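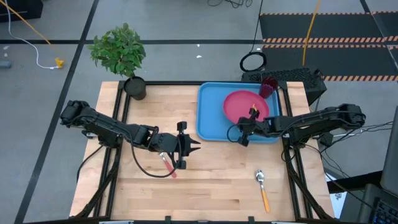

Oiling and Maintaining a Butcher-Block Tabletop

Applies to: unsealed or oil-finished butcher block used for light meals and tray service. Does not apply to tops with a varnish or polyurethane film. If water beads on a top that has had no oil for months, assume a film finish and stop at step 3.

What you need

Food-grade mineral oil, 190 ml for a top of average size
Two lint-free cotton cloths
Sandpaper, 220 grit, and a flat sanding block
Mild dish soap
A plastic scraper
Board wax (optional)

Step 1. Clear the top

Remove everything, including items that normally stay in place. Spoons, plates and cups are easy to remember. Trays and potted plants are the ones that get left, and they do the most damage. A flat-bottomed tray holds moisture against the wood over its whole footprint, and a pot without a saucer leaves a dark ring that sanding may not remove.

The table shown has a plant pot in the back-left corner and a blue tray toward the back right. On a table laid out like this, inspect those two areas first.

Step 2. Clean

Scrape off dried food with the plastic scraper, working along the strips. Wipe with a cloth dampened in soapy water, then with a second cloth dampened in plain water. Do not pour water on the surface. Dry immediately and leave the top uncovered for at least 10 hours. Wood that feels cool to the back of the hand is still damp.

Step 3. Test the finish

Place a few drops of water on the area that gets the most use. Wait 4 minutes.

Drops stand up: the oil is intact. Wipe dry and test again in a month.
Drops flatten and the wood darkens: the top needs oil. Let the spot dry and continue.

Step 4. Sand

Sand with the grain using light, even pressure. Keep the block flat across the glue lines. Pressing with fingertips digs out the softer strips and leaves a ripple that shows in low light. Vacuum the dust and wipe with a dry cloth.

Rings and stains: sand an area well beyond the mark and feather the edges. Do not chase a stain downward in one spot.

Step 5. Apply the oil

Pour a small amount in the center and spread it outward with a cloth. Coat the end grain twice. Leave for 55 minutes, then wipe off all excess. Oil left standing turns tacky and picks up lint.

Apply a second coat the next day. If using wax, apply it after the second coat has been wiped down, and buff with the grain.

Step 6. Put things back

Wait a full day before resetting the table. Then:

Plants: use a glazed or plastic saucer on cork feet, so air can pass underneath. Water the plant at the sink and let it drain before returning it.
Trays: wipe the underside before setting the tray down. Lift it once a day.
Cups: use a coaster, or keep cups in the tray.
Spoons: rest used spoons on a plate. Tomato, coffee and turmeric mark freshly oiled wood within minutes.
Fruit: keep cut citrus on a plate.

Schedule

New top: oil weekly for the first month, then monthly.
Established top: repeat the water test monthly and oil when it fails.
Sanding: only when the surface is rough or stained.

Disposal of cloths

Mineral oil cloths can be washed or thrown out normally. If you substitute linseed or tung oil, lay the cloths flat outdoors until stiff before discarding them. Wadded cloths can self-heat and ignite.

Revised 17 April 2021 by Jolien Dijkstra. Drying time in step 2 increased.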